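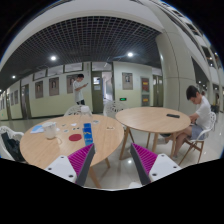 The Reading Room in Zundley

The letter from the library came on a Saturday, and Leokadia Dudek read it standing, with her coat still on. It said that she had a book which was not returned. The title was "The Salt Road," the writer was a man called Valcárcel, and the book was borrowed in April, forty years ago, by her husband.

She read it again at the kitchen table. The letter did not ask for money. It only said that the library in Zundley was preparing to move to the new building, and that they were trying to complete the old collection before the move. If she still had the book, they would be grateful. If she did not have it, they would be grateful to know this too.

Her husband had been dead for 9 years. In all this time she had received letters for him from the bank, from the dentist, from a company that wanted to sell him windows. She had answered all of them with the same sentence. This letter she put under the sugar bowl, and she took off her coat.

The books were in the small room. He had kept them in an order that only he understood, and she had never changed it, although twice she had painted the walls and had to take everything down. Both times she made a drawing of the shelves on brown paper, so she could put each book back in its place. Now she began at the window and went slowly to the left. There were books about bridges, because he had been a bridge inspector. There were books about bees, although they never had bees. Behind the bees was a second row that she had forgotten.

"The Salt Road" was in the second row. It was thinner than she had expected, with a green cover, and on the first page was the stamp of the library with the number 618. She sat on the floor to look at it, and this was a mistake, because getting up from the floor was not so easy anymore.

She stayed there and read.

It was the story of a man who walks from the sea to a town in the mountains with a donkey and two bags of salt. On the way, he sells the salt little by little to pay for his food. When he arrives in the mountains he has only one spoonful left, and he gives it to his sister. This was all. She found it a rather foolish story, and she read it to the end without stopping, until the light in the room became too weak.

On page 2000 of some other book, perhaps, she would not have noticed the pencil. But this book was short and the pages were clean, so she saw it immediately. Next to the part where the donkey refuses to cross a river, her husband had written, "L. would carry the donkey."

She looked at this for some time. She knew the handwriting better than her own. He had written it in April, forty years ago, and they had met in June.

She counted on her fingers to be sure. They had met in June, at the wedding of his cousin, where she had spilled soup on his sleeve. Everyone in the family knew about the soup. So who was L.?

She made tea and did not drink it. She thought about the names of the women he had mentioned — there were not many, he was not a man who mentioned people. There had been a Lucia at the office, but she came later and she was afraid of dogs, so it was hard to imagine her with a donkey. There was his aunt Ludwika, who was strong. In the old photographs she was always holding something heavy, a child or a pumpkin. It could be the aunt. It could also be someone whose name would never be known in this house.

On Monday she put the book in her bag and took the bus. The old library was half packed. A young man at the desk had a pencil behind each ear, and when she gave him the book he opened it with great care and read the stamp aloud.

"We did not think anyone would answer," he said. "We sent almost 2000 letters."

"How many books came back?"

"With yours, nine."

He wrote something on a card. Then he turned the pages, one after another, to check their condition, and she watched his hand come closer to the river.

"There is some pencil in it," she said.

"This is not a problem. We can erase it."

"No," said Leokadia. "Could I maybe borrow it?"

He looked at her. She explained that she had no card, that the card had been her husband's, but that she was willing to apply for one today, and she had with her a document with her address. He gave her a form. She filled it in with block letters, and where it asked for the first initial she wrote a large L and stopped for a moment with the pen above the paper.

"Three weeks," the young man said, and he stamped the date on the back page, under the other one. "After that you can renew it by telephone."

She put the book back in her bag. It was raining a little and the bus was late, so she sat down in the shelter and started again from the beginning, with the sea.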